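PETTIGREW — The town of Pettigrew has a new rule about kitchen and bath hardware, and it fits on one side of a sheet of paper, with the other side given over to a drawing of an elbow.

The rule, which takes effect in May, says that any rental unit getting new cabinets must have handles a tenant can work with a closed fist. Knobs are out. So are the tiny brass tabs that were popular with landlords for a while, mostly for being cheap and coming in bags. Existing kitchens may stay as they are until someone tears them out, which in Pettigrew can take a generation.

Town hall began looking at the subject two years ago, after a survey of older renters asked what they disliked most about their apartments. The planners had braced for heating, parking and the noise from the bottling plant. Heating came first, as it has in every survey the town has ever run. Second place went to drawers.

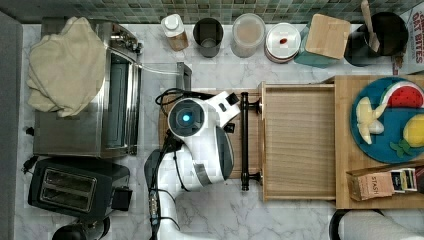 The complaints were specific. Tenants wrote of knobs that spun, knobs that came off and went to live in the drawer they were meant to open, and one knob that had been replaced by a wine cork on a screw. A reply from the Flikent Street apartments ran to four pages and included a diagram. In all, 118 tenants named drawers or cabinet doors as a daily nuisance, enough to put the matter on the agenda ahead of the bandstand roof.

What came out of the hearings is a fairly plain standard. A pull must leave enough room behind it for four fingers. It must be fixed at both ends. It may not have a sharp edge, and it may not be clear acrylic, a ban that went in late one evening and was never fully explained in the minutes.

Landlords are not thrilled. The owners' association figures the switch adds roughly $1000 to the cost of a larger kitchen once labor and filling old screw holes are included. The town's own estimate is a good deal lower, though it appears to assume that the old holes will fill themselves. The two sides have agreed to keep disagreeing about it in writing.

There is also the question of taste. Several speakers at the last hearing said long bar pulls made a kitchen look like an office, and one said they made it look like a dentist's office. A resident in the second row replied that she had never once been unable to open anything at the dentist.

Hardware stores are doing fine out of all this. Grostent, the larger of the two in town, has moved its pulls from the back wall to a spot beside the register, where the snow shovels would normally be in January. Kurnov, across the river, has put out a display board so shoppers can try each handle in mittens. Both stores say matte black is still ahead, with dark bronze gaining and polished chrome sitting about where it sat in the last century.

Bronze has a following among people with old houses, who like that it already looks handled on the day it is bought. It also hides fingerprints, a selling point the display board makes in capital letters.

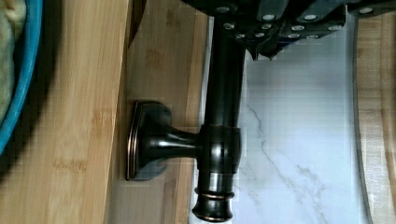 Oil-rubbed bronze, nearly black, with copper tones where it catches the light.

The rule covers 1604 rental units, or will when the last of them is remodeled. Owner-occupied homes are exempt, so anyone who wishes to own a knob in Pettigrew and struggle with it privately may go on doing so. Vacation rentals were exempt in the first draft, lost the exemption in the second and have it back in the third.

Enforcement falls to the town's building inspectors, who already check smoke alarms and stair rails and have now been told to open every drawer in the kitchen with one fist. They have asked whether this includes the drawer under the oven. The town attorney is looking into it.

A first violation brings a letter. A second brings another letter and a $50 fine, and the handles must be replaced within 60 days. Landlords with questions can pick up the sheet at the town hall front desk on weekday mornings. The desk itself has three drawers, all with knobs, and the clerk on duty said new pulls had been ordered.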